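Workshop Tips: Setting Up a Table for the Arm Club

These tips are for students and parents helping at the after-school robot arm club. Most of them came out of the spring sessions, when we spent more time looking for lost pens than running the arm. Maysoun Issa wrote the first list and the rest of us have added to it.

Cover the table first

A bare tabletop is slippery and shows every scratch. Use a cloth with a printed grid. The squares give you a ready-made way to say where things go, and students can write "two squares right of the can" in their notebooks without getting out a ruler. Pull the cloth flat and clip it at the back. Iron it if it has been folded in the cupboard, as a crease will tip a marker over on its side and send it rolling.

Wash the cloth cold and hang it up. The dryer shrinks it and then the squares no longer match last month's notes.

Pick objects of different shapes

Beginners tend to put out five things that are all the same size. Mix them up. A can standing upright is good for practicing an approach from above. Pens and paint markers are harder, being thin and close to the cloth. Books and folded maps make good flat items, and brochures are free if you ask at any trade fair. Leave a finger's width between the markers so the jaws have somewhere to go.

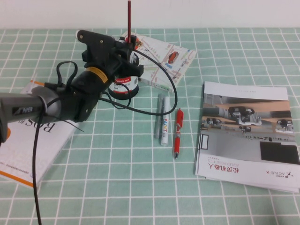 Look after the cables

Cables cause more stopped runs than the code does. Before you start:

Move the arm slowly by hand control to each corner of the area you plan to use and watch the slack. If a cable pulls tight anywhere, give it more.

Too much slack is also a problem. A long loop on the table can drag a pen along with it, so check what is lying inside the loop before each run.

Let the main cable drop off the front of the table only if no one is going to stand there. Otherwise route it to the back and tape it down.

Use hook-and-loop straps for bundling. Zip ties are fine until somebody has to cut one off next to a signal wire. A pack of 100 straps lasted us the whole school year.

Keep paint markers from drying out

Store them flat with the caps pushed on until they click. If the tip has gone hard, press it on scrap paper a few times, then leave it capped overnight. Paint on the grid cloth comes off with rubbing alcohol if you get to it the same day. Test a corner first.

Write down the layout before you move anything

Skye Pringle started this habit with the Kumska team and it has saved a lot of arguing. Draw the grid on paper, mark each object with a letter, and note which way it points. For pens, note which end the tip is. Books should be recorded with the spine side as well as the square. It takes a couple of minutes, and if someone bumps the table you can put it all back.

When you change the layout, start a new sheet. Crossed-out sheets get misread. We keep ours in a ring binder, 14 to a divider, with the student's initials at the top.
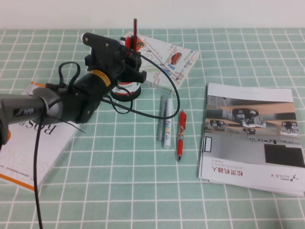
Clean up in the right order

Park the arm and switch it off before anyone reaches over the table. Then pick up the small things, then the flat ones, and take the cloth off last. Wipe the jaws with a dry rag. Do not use spray cleaner near the motors.

Pens go in the tray marked Torkon and books go back on the shelf. The club's ROS book is shared, so please use a bookmark and do not fold the pages.

Club hours start again in June. Setup is at 3:30 - come early if you want to pick the objects.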